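Search reviews Search

Skastport desk with shelves, white
Review by Sawsan Bitar

I bought this desk in July for my daughter's room, after two months of looking. We live in a small flat in Brimusham and there was no place for a desk and also a bookcase, so one piece which is both was a good idea for us.

The assembly took me one long evening. The drawings are clear, but the bags of screws have no numbers, and I had 17 small pins left at the end. I wrote to the shop and a Mr Monti answered the next morning that they are spare.

The middle shelf takes a row of upright books without bending — so far. The top is good for light, big things like cushions, but my daughter must stand on a chair to reach it. White shows every fingerprint, I wipe it with a damp cloth.

What I don't like: the desk part is fixed, so you can't change its height when the child grows. For 200 euros I expected this at least. Still, I would buy it again, and I give four stars.
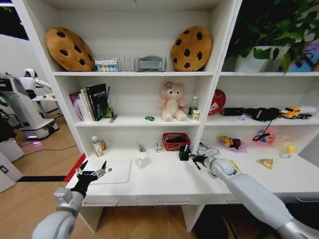 The shelves in daily use, with both cookie cushions on top.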